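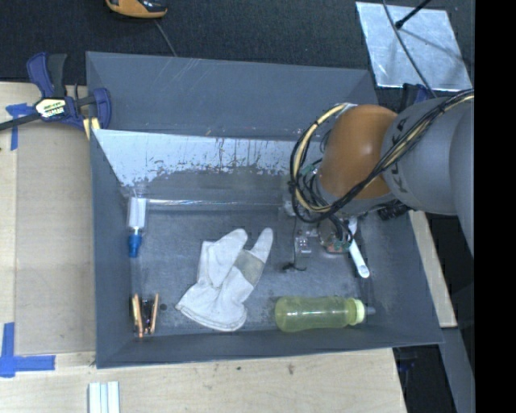 Arm in the gray bin, with a glove and a yellow-green bottle on the floor. Clamps courtesy of the small-tools budget.

Bin picking at Cloleck: what we bought, what we borrowed, what's on the list

Welcome to the equipment page! I get asked for this one more than any other part of the site, mostly by people who are about to ask their boss for money and want to know what to put on the form. So I've put the bench picture at the top and my buying notes under it, and I'll keep adding to the notes as the next round of orders comes in.

Quick background. Cloleck is a small shop and the picking cell is my corner of it. We sort mixed returns, the kind of stuff that comes back in a tote with no packaging and no two pieces alike. The arm was already ours from an older job, so my whole first-year plan was about everything around it. I figured that would be the cheap part. Ha.

The bin

I priced three kinds and went with the plain gray one. Scuffs, scratches, cloudy patches on the floor of it – all fine by me, I'd much sooner tune for a worn bin than a new one that looks like nothing we have on the floor. My advice is to buy two of whatever you pick. I bought one, and then Stendik (they do our plastics) changed the mold and the next one came with a different wall angle. If your approach paths are set up for one slope, a few degrees will eat your afternoon.

Clamps

The blue and black bar clamps on the rim cost next to nothing compared with the rest of the cell and I would not run a day without them. I had a proper bolt-down fixture quoted at $437 and I'm glad I held off, we moved the bin 14 times in the first month. Once the position settles I'll go back to that quote. For now it's clamps and blue tape. Put tape in the budget too, I mean it! Ours came out of my own desk drawer until August and I never claimed it back.

Cables

Look at that loop over the orange joint. I planned for an arm, a gripper and a bin, and I gave cables a single line marked "misc." Please don't do that. Every extra you hang on the gripper wants its own run, every run wants slack for the wrist to turn, and then you need something to hold the slack. I'd now set aside 25 percent of whatever the gripper costs for cable, sleeves, connectors and ties. And order spares of the little connectors at the same time as the first set. They're cheap on a big order and silly money when you need two by tomorrow morning.

The gripper

This is where most of the money went and where I changed my mind the most. I started out wanting one off-the-shelf tool that could do everything, and got a lovely demo from the Grundero people. Nice hardware! But it was priced for a line that runs three shifts, and we don't. What we ended up with is a built-up thing, metal parts and clear pieces and thin wires all packed in together, and I budget for it as a consumable. It gets a yearly line like gloves or blades do. Once I stopped calling it a capital purchase, the conversation upstairs got a lot shorter.

If you're going the same way, price up the spares for the tip first. The body will probably outlast the tips several times over, and the tips decide what you pay per month.

Things to pick up

Funny one to have in a budget, but it's in there. The soft stuff like gloves is hard, it folds any way it pleases. See-through bottles are hard in a different way, they shine and they roll. Then there's skinny stuff, and small stuff that likes to sit in a corner. I keep a shelf of 97 test items and I replace them when they get too beaten up to be a fair test. It's not a big cost, but it's a steady one, and the first year I paid for it out of the cleaning supplies line, which did not go unnoticed.

Buy duplicates of the awkward ones. When a bottle gets retired and you can't find the same cap again, your old results don't compare with your new ones, and you'll be grumpy about it (I was).

The table

Wood. I know, I know. I had a steel frame and top in the first draft of the plan and cut it to pay for gripper parts. You can screw into wood, tape to it, shim it with whatever is lying there, and when you've made a mess of it you put a new piece down. I do want the steel one some day. It's sitting in the "later" column along with the bolt-down fixture.

What's on the next order

A second bin, same mold, before Stendik changes it again.

Better lighting. Yin is our internal name for the next version of the cell, and Yin gets a diffuse light on each long side. I've got two quotes and they're miles apart, so I'm waiting on a third before I say anything to anyone with a checkbook.

A cable carrier for the arm, if I can find one that doesn't fight the wrist.

More tips, always more tips.

What I'd leave off

A fancy bench cover, the extended warranty on parts you plan to modify anyway, and any training package that has to be used up within a few weeks of delivery. We lost half of ours that way – the crate sat by the door for most of the window while we waited on an electrician.

How I lay out the sheet

One column for things we buy once, one for things we buy every year, one for things we swear we'll buy later. I add the hours for setting each item up right next to its price, in the same row, so the cheap part that takes two days to fit can't hide. Lead time goes in the last column. If a supplier won't give me one in writing I put in the longest I've ever waited for them and move on.

Happy to share the blank version of the sheet, just use the contact form and put "bin budget" in the subject so I can find it.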